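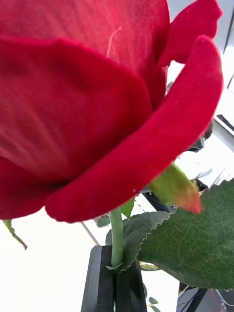
Written by Stela Crăciun for the Sestuncombe household encyclopedia. Entry last looked over in October.

Red rose (as a cut or decorative flower)

A rose is a flower made of overlapping petals, and the red one is the sort most people think of first. I've kept them on my kitchen windowsill for 14 years, real and fabric, and I still go and look at them when the kettle's on.

The outer petals tend to roll back as a bloom opens, so you see a thick smooth band where the edge has turned over, while the inner ones stay tucked down in the fold, much darker. Red is never one red, either! A big crimson petal can have dusty pink streaks fanning over it, and go deep and shadowy where it meets its neighbour.

Under the bloom sit the sepals, the little pointed green bits that wrapped the bud. They may droop or hang loose, and some run from yellow-green through orange to a pinkish-red tip (my favourite part, though Lyle Whitlock at Leronau prefers a plain green one).

For a vase, cut the stem at a slant and take off any leaves below the water. Change the water every 2 days. Fabric roses only want a soft dry brush, working from the middle outwards – I use an old make-up brush.

See also: Bud vases; Dried flowers; Sepal.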